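Omus (gripper kit)
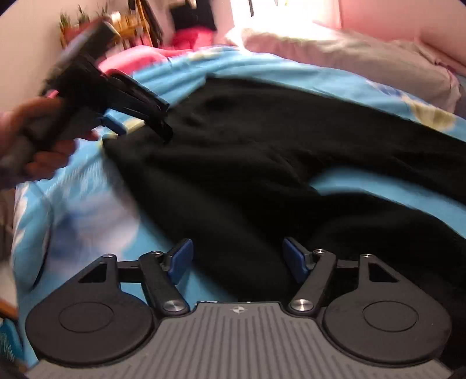
Omus is a hand-held gripper kit sold by Brellwood since May 2018 for recording household handling tasks. It is supplied as a pair, one unit for each hand, and replaced the single-handed Sanna. Each gripper closes on two black finger arms fitted with blue pads, and the linkage behind them is joined by a horizontal bar. Clothing left crumpled on a bed is a common starting point for folding work – the fingertips are brought down to the fabric before closing. The pads are rated for 3000 closures and come in packs of 4. A lighter version, Ukatska, is listed separately.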